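Ticket 251: Wrist view policy stops short of bag handle
Project: Gerkitby
Component: grasp policy, wrist camera input
Opened by: Siyabonga Sibiya
Assigned to: Ridwan Kusuma
Priority: normal
Status: open, fix in test

Problem
The policy trained on the Latuheru set closes the fingers before they reach the handle of a soft bag. It does fine on rigid items on the same floor. The failure shows up in the home episodes and we can't reproduce it on the lab bench.

Expected: fingers close on the strap.
Got: fingers close in open air, short of the strap, then the arm goes back to its start pose and reports a grasp.

Steps to reproduce
Load the February checkpoint. Run the bag task in replay mode with the Pindadia home episodes. Watch the predicted close signal against the operator's close signal.

Comment, Siyabonga Sibiya
I replayed 6 of the failing episodes. The close signal goes high while the fingers are still wide open over bare floor. My first guess was the marble, with the white veins being read as a strap. I masked the floor in replay and the early close was still there in all 6, so I don't think it's the floor.

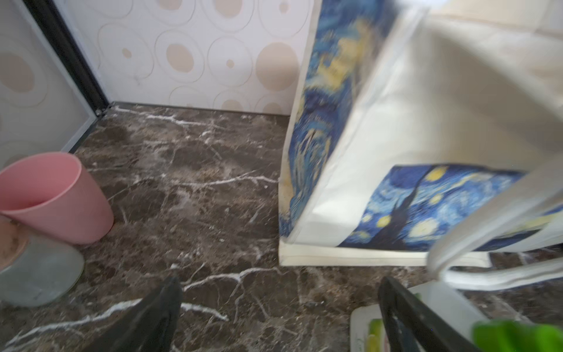 Wrist view, bag task. Fingers open, tote on the right with motion blur.

Comment, Ridwan Kusuma
Look at how much of the view the tote takes up at this range. The printed panels have strong edges and the strap is plain white against a white bag. I think the model is using the size of the print as its distance cue and ignoring the strap. The training set has 1,722 bag episodes, but over 251 of them use one small plain bag, and those carry extra weight in the sampler. A big bag would look "close enough" too soon.

Tried so far:
Sampler weights set flat. Early close still there, but later in the episode.
Blur augmentation on. No change by itself.
Both together. Early close gone in 2 of the 6.
Dropping the wrist view and using the base view only. Worse, reverted.

Comment, Siyabonga Sibiya
Can we rule out timing? If the wrist stream lags the joint states, we'd see the same thing.

Comment, Ridwan Kusuma
Checked the time stamps on the 6 episodes with the Dollar sync script. No lag. Timing is ruled out.

Next
Retrain with flat weights, blur, and random scaling of the bag region. Ridwan to start the run and post the replay plots in this ticket. Don't merge the sampler change until then, the rigid item scores need a second check.

Last update: 4th December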